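Progress report, second reporting period
Norville Household Textile Reuse Program

Summary

The program collects used clothing from households in Norville and Akerness, grades it, launders what is fit for reuse, and returns it to circulation through two distribution points. Work in this period covered collection, the new grading sheet, and the change of laundry contractor. Collection is ahead of plan. Laundering is behind plan and is expected to recover by June.

Collection

At the close of the period 208 households were registered, against a target of 200. Registrations in Akerness slowed after the route was moved from Tuesday to a later day in the week, and the original day was restored in March. Bags set out after 7 a.m. continue to be missed. The reminder card now gives the time in larger type.

Contamination of bags with non-textile items remains the main cause of rejection at intake. Shoes are accepted only in pairs tied together. Single shoes are discarded.

Grading

The three-grade sheet was replaced by a two-grade sheet. Under the old sheet, the middle grade was used inconsistently between shifts, and garments in it were often regraded at the distribution point. Items are now marked as reuse or fiber. Knitwear with pilling but no holes goes to reuse. White and cream items with collar staining are held for one wash and graded again afterward — this adds a step, but fewer light-colored items are now sent to fiber.

Laundering

The contract with Semeniuk ended in February. Nuleo took over the work in March on a per-load basis, with a maximum of 30 loads a month. The first invoices were itemized by weight instead of by load and had to be reissued, so payment for March falls in the next period. The cap is sufficient for current volumes but leaves no margin for the spring intake. A request to raise it has been submitted.

Budget

Spending on transport is within the approved line. Spending on laundering is under the line owing to the gap between contracts. We ask that the unspent amount be carried forward and not reallocated. No change to staffing costs is requested.

Next period

The Akerness distribution point will move to the ground floor of the same building, subject to the lease amendment. Folding and size labeling will be done there after the move, which frees the Norville tables for intake.

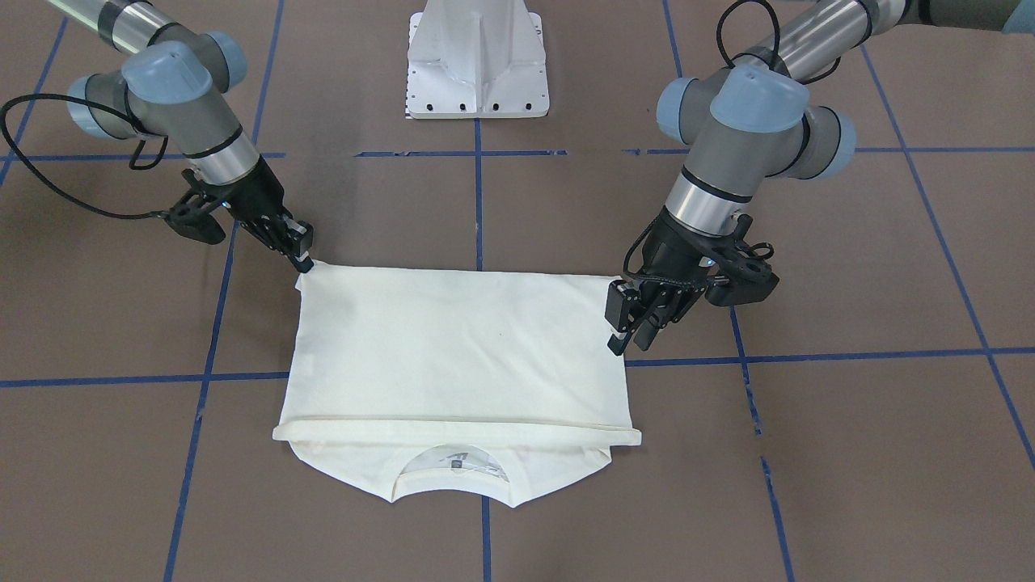 The draft lease amendment and the reissued Nuleo invoices will be sent separately. The next report is due at the end of September.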